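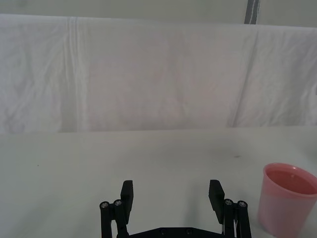 1. Our bench rules for gripper arms got rewritten in August, and people keep asking me for them, so I'm posting the main parts as a thread. They cover small arms with two-finger grippers working on a tabletop. Start position first: fingers fully open, nothing between them, and the item off to one side. A tall cup standing past the right finger, like the pink one, is a legal start. A cup already between the pads isn't.

2. The table gets wiped and cleared before every run. One task, one set of items. Screwdrivers, tape and phones go on the shelf. If you can't say which step of the task an item belongs to, take it off.

3. Backdrop: a plain sheet hung straight down behind the table. Creases are fine. What we don't allow is fabric lying on the work surface, where a finger can catch it.

4. Drinks and test liquids. Anything that might hold liquid is treated as full until someone has checked it. Keep controllers and power supplies off the table. At Urerness they were allowed on the back corner and I never liked it.

5. Speed. We cap moves at 70 percent of the arm's rated speed whenever a person is inside the taped line. The old sheet said "reduced speed" and everyone read that differently. Write the number down.

6. Check the pivot screws on the finger linkages at the start of each shift, by hand, with the power off. Look at the wiring while you're in there. Full inspection every 2,000 cycles. Log it even when you find nothing.

7. Two people sign off on any change to the start position. Fouad Hajji asked for this after the Brilport site ended up with three versions of the same task and couldn't compare results.

8. Emergency stop within reach of the operator's free hand, and tested before the first run of the day. If you have to stand up to hit it, move it.

9. The full sheet has 13 items and fits on one page. The Prastville bench has it taped up next to the door. Still open: whether soft plastic cups need their own grip force limit. I lean yes. If your shop has a number that works, reply with it and tell me what cup you used.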